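Skomus recalls Ruddock bedside lamp over cord anchorage fault
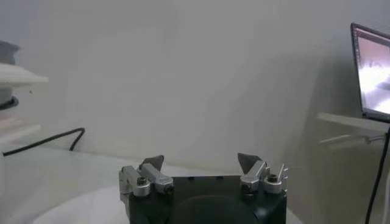 Two-finger gripper with aluminium brackets and dark grey fingertip pads.

Skomus has begun a voluntary recall of its Ruddock bedside lamp after finding that the cord anchorage in the base can release under load. If the anchorage lets go, the conductors take the strain directly and may pull out of the terminal block, leaving live parts exposed inside the metal base. The company has received four reports of loose cords and none of injury.

The recall covers the 20 cm and 30 cm models in all colours, sold from February this year with batch codes ending in 64. The code is printed on the label under the base, beside the rating information. Lamps with any other ending use an earlier anchorage with a separate screw clamp and are not affected.

Owners should switch off at the wall, unplug the lamp and stop using it. The base should not be opened and the cord should not be shortened or re-terminated at home. Lamps can be returned to any Skomus store for a full refund, with or without a receipt. Customers in regional areas can request a prepaid satchel through the Skomus website.

Heather McKinnon, product compliance manager at Skomus, said the fault was traced to a moulded clip that did not seat fully during assembly. "The clip passes a visual check and then creeps under sustained tension," she said. "A pull test on each finished unit has been added at the end of the line."

The Zilano floor lamp is sold in the same range but has a different base and is outside the recall – its cord enters through a threaded gland.

Members who bought a Ruddock second-hand are entitled to the same refund. Any store that declines a return should be reported to Tegan Rakena at the product safety desk, quoting the batch code and the store location.

17 March 2018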